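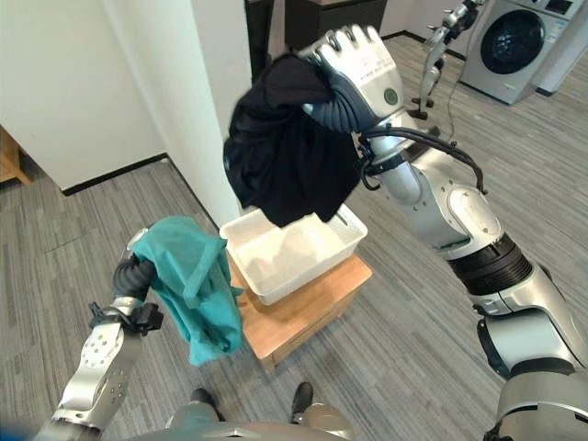
Skirkammont, Wed 12 May. Grasis today releases Doolan 2, planning software that lets a two-armed robot tidy up clothes without first holding a lengthy inquiry into where the sleeves are. The old planner weighed up 294 possible grasps per garment. Doolan 2 stops at 40 and gets on with it.
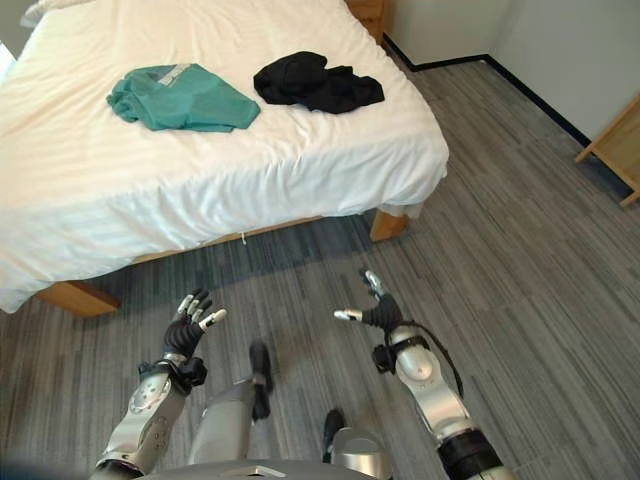
It also replans while the arms are moving, a feature customers had been requesting since January in increasingly short emails.

"Socks remain under review," said Bontu Kumsa, head of planning at Grasis.

Doolan 2 runs on Sterix controllers.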